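Hooks, coats and the hallway that beat me for a year

It was November when I finally lost my temper with the hallway. I'd come in with two bags of shopping and a wet umbrella, and the heap of coats on the newel post slid off in one go and took the post with it. (Not the newel post itself, thank goodness. The letters I'd balanced on top of it.) I stood there in my socks picking a gas bill out of somebody's hood and thought, right, that's it, we are having proper hooks.

You may remember that I've been promising to write about this since the spring, and several of you have been kind enough to ask. So put the kettle on, because I'm going to be thorough.

Our hall is the sort you get in a narrow terrace: front door, stairs straight ahead, and a slip of wall on the left where a coat might go if it breathed in. The previous people had left a single brass hook at a height that suited only very tall visitors. We'd been in the house 42 weeks by then and every coat we owned lived on the banister, which was fine until my sister came to stay with her two boys, and then you couldn't find the stairs.

I started, as I always do, by reading far too much. There is a whole world of people with opinions about coat storage and I have now met most of them online. Some swear by cupboards, some by those standing trees my grandmother had, which in my experience fall over the minute you hang anything heavier than a scarf. I wanted a plain rail along the wall with hooks on it that I could slide about, so that winter coats could have more room and the summer could be all hats and tote bags.
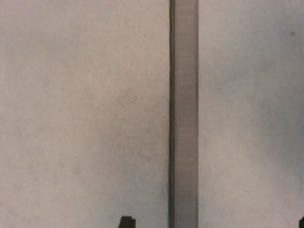

The first one I ordered was from a little firm called Plavar, and I have nothing bad to say about it except that I measured the wall wrong. I'd measured from the door frame when the door was shut. Open the door and it swings back over the very bit of wall I'd planned to use. I can't tell you how long I stood there opening and closing it, as if it might change its mind. Back it went in its box, and the man at the parcel counter gave me such a sympathetic look that I ended up telling him the entire story while a queue built up behind me. Sorry, everyone.

The second came from Ovitz and was lovely, truly lovely, and cost a good deal more than I'd admitted to at home. That one I measured for properly. What I hadn't thought about was the wall. Old plaster, as anybody who has lived with it will know, looks perfectly solid until you put a drill near it, and then it comes away like the top of a crumble. I made two holes, each of which turned into something you could keep an egg in, and then I put the drill down and went and sat in the garden.

It was my friend Malsha Jayawardena who sorted me out. We've known each other since our children were in the same swimming class, and she has hung more shelves than anyone I know. She came round one evening after work, knocked along the wall with her knuckles, listened, knocked again, and said the thing to do was fix a long board first, screwed into the places that would actually hold, and then put the rail on the board. The board does the hard work and the plaster only has to be looked at! I felt a bit daft for not having thought of it, but very grateful too, and I made her a fish pie.

We filled my two craters that same night and left them until the weekend. Then came the sanding, which I hate, and the painting, which I love. I used the end of a tin called Harawira, a soft mushroomy colour we'd had over from the back bedroom, and it has made the hall feel warmer than I'd dared hope. I gave the board two coats and the wall behind it one, and if you look closely there's a drip near the bottom. I've decided not to look closely.

A word on height, because it matters more than I'd realised. Hang your longest coat on a hanger, hold it up against the wall, and have somebody else mark the spot when the hem is clear of the skirting board. Mine is a great long wool thing that was my mother's, and if I'd gone by guesswork it would have been sweeping the floor every time the door opened. If you've small children, think about a second, lower row. My nephews adore having hooks of their own, and they hang things on them nearly half the time.
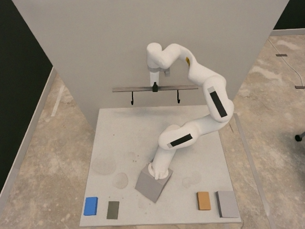

What I'd do differently

I'd start with the board, obviously. I'd open the front door before measuring anything. And I'd have a proper clear-out before buying a single hook, because when I went through the heap I found three coats that don't fit anyone who lives here, and a raincoat that I'm fairly sure belongs to the people at number 200.

I'd also put a little shelf above the rail from the beginning. We've got a basket balanced up there for gloves at the moment and it does the job, but I keep looking at it and thinking. Malsha says she has a spare bit of oak. I haven't said yes yet, though I have bought the brackets.

Next time I'll tell you about the shoes, which are a separate problem and at present live in a row up the stairs, one pair to a step.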